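The lease on the shop in Gruvach ran out at the end of the month, and my sister and I had one weekend to empty it. She took the front. I took the back room, where our mother had done her sorting for as long as I could remember.

Mother sold toys by mail. She bought them in mixed lots from a wholesaler named Emetti, cleaned them, matched them up, and sent them out again in padded envelopes. The business was called Skutedano, a word she got by putting together pieces of the names of three dogs. It never made much. In its best year it sent out 1,331 parcels, and she had that number written on a card above the light switch.

She had a rule for the table. Nothing went on it unless it was being decided. If you put down a cup or your keys, she picked them up and handed them back to you without a word. Everything on the wood was a question, she said, and when the question was answered it went in a bag or in the bin.

I followed the rule because I didn't know another way to work in that room. I did the shelves first, then the drawers, then the odd things. By four o'clock I had a blue piece, something black and long, and a little orange carrot in front of me, and I couldn't say where any of them went.
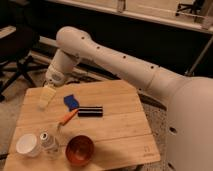
## The carrot

I knew the carrot. It came from a set called Luo Market, which had a stall with a striped roof and a crate of vegetables, and it was the only set my mother ever bought new. She bought it for my sister, who was five and had the measles. It cost 80 at a time when we didn't spend 80 on anything.

My sister played with it for two years. Then it went into stock, like everything did. Mother sold the stall to one customer and the crate to another, and the vegetables went out one by one to people who had lost theirs. That was most of the trade, when you looked at the order book. People wrote in and asked for a single wheel, or a door, or the lid of a teapot. One man in October wrote four times for a cow.

I called through to the front and asked my sister if anybody had ever ordered the carrot.

"Look in the book," she said.

The book was already in a box under two other boxes. I took them off and looked. Line 151 said "Luo, carrot," and the space for the customer was blank. There was a price, crossed out, and then a higher price, and then a higher one after that, also crossed out. The last was 50. No one was going to pay 50 for a toy carrot. I read the line again and then I read the ones on either side of it, which were ordinary.

I brought the book through and showed her. She was on her knees rolling up the mat.

"She kept putting it up," I said.

"So it wouldn't sell."

"She could have just kept it."

My sister went on rolling. "She wasn't allowed to keep things," she said. "She made that rule too."

I had forgotten that one. Stock was stock. If you kept one piece you would keep them all, and then you didn't have a shop, you had a house full of toys. She had said it to us many times, mostly when we were crying.

I went back and stood at the table. The light had moved over by then, and the room was getting cold. I pushed up my sleeves and told myself I would be done by five.
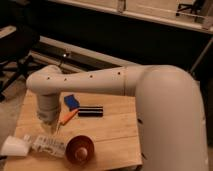
*The blue piece and the black one, still undecided.*

The blue piece I decided by not deciding. I put it in the bag with the rags, and a minute later I took it out and put it back on the wood. The black thing I held up to the window. It might have been from a train. It might have been from a desk. Mother would have known, and she would have known who wanted it, and there would have been an envelope made out already.

The phone rang in the front. My sister answered it with the name of the shop, out of habit, and I heard her stop and say that we were closed now, that we were sorry, and that no, there wasn't another number. She listened for some time. Then she came to the door.

"It was a woman wanting a wheel," she said.

"What kind?"

"Red. For a milk cart."

I had packed the wheels at noon. They were in the box by the back door, taped on both sides.
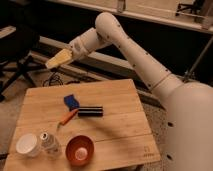
"Did you get her address?" I asked.

"Why would I get her address?"

I found the knife and cut the tape. The wheels were in bags by color, with the size written on each one in Mother's square capitals. There were plenty of red ones. I didn't know what size a milk cart took, so I picked out one of each, and my sister went back to the phone to see if she could get the woman again.

While she was talking I found an envelope. I wrote our own address on it, hers and not mine, and put the carrot in. In the book, on line 151, I filled in her name. Under price I wrote 50, and she paid me that evening in the car, in tens, and made me write her a receipt.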